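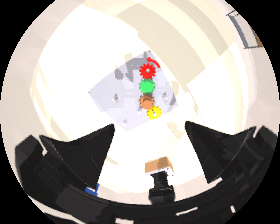
Ticket 873: Sizing the February order for the gear board cell
Queue: Equipment planning
Opened by: Prapai Petchrat
Assigned to: Kamol Siriwan
Priority: Normal
Status: Waiting on quote

Prapai Petchrat wrote:
Opening this so the buying questions stop living in four different email threads. We want to put in one order in February for the gear board cell, and I need to know what is on it. So far I have one arm, one two-finger gripper, one wrist camera with the wide lens, and the board with its gears. The Brula quote for the gripper comes with a spare set of fingers at $229. Do we want the spares? Do we want a second board? And can the sim runs tell us anything before I send money out the door?

I should say I'm really excited about this one. Watching the sim run through the wrist view sold me on the whole plan.

Kamol Siriwan wrote:
The sim can tell us a lot! I set up the Ryu scene with the same finger length as the quoted gripper, and the first thing I wanted to know was whether you can still see the board past the fingers. You can. With the board out ahead of the tips, the whole gear chain shows between and above them, red at the far end, then green, then orange, then the little yellow one closest to us. The empty pegs show too. That was my biggest worry about buying a wrist camera and skipping the overhead one, so I'm very happy.

Two things I don't love yet:
1. The wide lens bends everything near the rim. Fine for finding the board, less fine for lining a gear up on a peg.
2. The sim lighting is very bright. The board is a pale lavender gray on a white surface and it washes out. Red and green stay easy to pick out. The pegs are pale as well, and I wouldn't bet the budget on finding those by color.

Ánh Lưu wrote:
On number 2, can we budget for a darker mat under the board? It costs next to nothing compared with the rest. I'd also put a dimmable light on the list. The shop has that big window and I don't want to be chasing glare all spring.

Prapai Petchrat wrote:
Yes to both, added. Kamol, does the bent view mean a different lens? The Tellolora kit comes in a narrower version but it adds some $1185 once you count the new mount. I'd have to take that from the spares money.

Kamol Siriwan wrote:
Please don't buy it yet. Let me try correcting the wide view in software and rerun the placements. If a gear still lands off its peg after that, we talk about the lens.

Kamol Siriwan wrote:
Reran it. Changes since last time:
- added the lens correction step
- turned the scene lights down
- left the gripper and board alone so we can compare

Much better! The three misses I still get all happen on the approach to a peg beside a gear that is already mounted, and they happen with a simulated narrow lens too. So the lens isn't the cause. I think it's clearance. The fingers are chunky wedges and there isn't a lot of room next to a mounted gear.

Wanting Feng wrote:
Jumping in from the shop side. If clearance is the trouble, use the spare set for it. Brula will ship the spares as blanks at the same price and we can grind the tips narrower here. Then the stock pair stays on for general work. I would love to do this, I've been wanting an excuse to use the new grinder.

Prapai Petchrat wrote:
Oh, that's a great answer. One line item and it fixes two problems. Changing the spares to blanks.

Thanakorn Paisan wrote:
Approved in principle. Before I sign I need the list in one place with what is firm and what can slip.

Prapai Petchrat wrote:
List as of 12/24/23:

Firm
Arm, with controller
Two-finger gripper, stock fingers
Finger blanks, one set, $229
Wrist camera, wide lens
Gear board and gears
Dark mat
Dimmable light

Can slip
Second gear board (Plurwood can cut one to match later)

Dropped
Narrow lens and mount
Overhead camera

Open
Kamol to model the narrower tips and post the width Wanting should grind to.
Brula to confirm the blanks are in stock.

Kamol Siriwan wrote:
Starting on the tip model now. I'll try a few widths and post the numbers with the clip from the wrist view so Wanting can see the gap for herself.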